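Tralcombe clear tote, the large one: my thoughts after a good long stretch of use
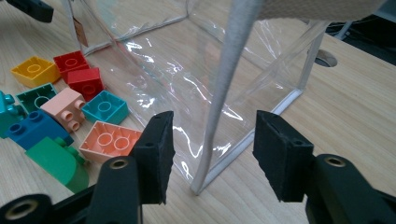 I bought mine back in January, mostly out of frustration. We had toy bricks in every room of the house and I'd gone through a sad parade of cardboard boxes and pillowcases (yes, really) trying to keep them together between our place and my mum's. The Tralcombe was $40 on sale, down from $60, which felt like a fair bit for a see-through bag, but my neighbour Romain swore by his so I gave in.

I'm so glad I did! The kids can see what's in there without tipping the whole lot onto the floor, and the white piping gives it a bit of shape, so it stands up on the table while they fill it. The big chunky bricks go in by the handful. It's a cheerful colour of mess now, if it has to be a mess.

The fabric straps are my favourite part. They're wide and soft on the shoulder, much kinder than the thin plastic ones on the Bositz bag I had before, though the grey-white does go a little fuzzy, and I'd have loved a darker colour for sticky hands.

My one real grumble is the creases. The vinyl came folded flat and mine has stayed crinkly, and it shows every fingerprint under a bright light. A damp cloth sorts out the prints.

Four stars from me, and I've got my eye on the smaller size for the bath toys.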